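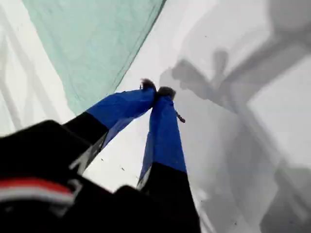 Black body, red stripe, blue on the finger.

October 16, 2021

Quick one, have to be out the door soon. Spent the whole morning on the Brurdale flyer and the text would not line up. Two columns, same font, same size, and the left one sat 2 pixels lower. Checked the guides. Checked the grid. Fine, all fine.

Zinhle Gumede took one look and said paragraph spacing. Yep. I had "space before" set to 6 pt on the left one, from an old style I imported out of the Eswood file. Zeroed it, done. Felt pretty dumb.

So now I'm cleaning out the styles panel. 16 of them, half are called "Body copy copy". Deleting as I go, wich is scary becuase I don't know what's still using what. Saved a backup first this time.

Still no clue why the PDF export shifts the logo color. RGB somewhere? Nathalie Geerts thinks it's the linked file. Will look tonight. Printer needs it in November so theres time.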